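Thijs Van Hecke @ Ronville, 29 Jun 2021

1/ Numbers from the Ronville preseason block. Squad of 31, two goalkeeper groups, one full-size pitch.

2/ Van Hecke profile for those asking: left-sided center back, played two seasons at Skiltinano, left footed, comfortable stepping into midfield. Listed as a fullback on the club site. He has not started there since February.

3/ Pressing shape was a 4-4-2 off goal kicks, 4-1-4-1 once the ball passed the halfway line. The switch is triggered by the opposing six receiving with his back to goal.

4/ Against Dostasberg the trigger came late. The near winger held his position, the six turned, and the back line dropped ten yards. Both goals conceded started this way.

5/ Field at Dostasberg measures 105 meters long. Attendance 700.

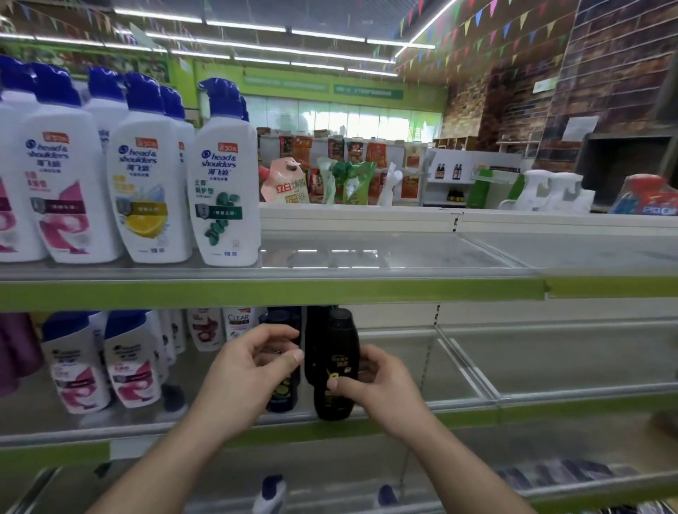
6/ Second half was better. Shboul moved inside from the right and the distance between the lines closed. Fewer long diagonals allowed, one shot on target against.

7/ Set pieces: zonal on corners, 2 players on the short option. Van Hecke takes the near post zone. No change expected before the return match.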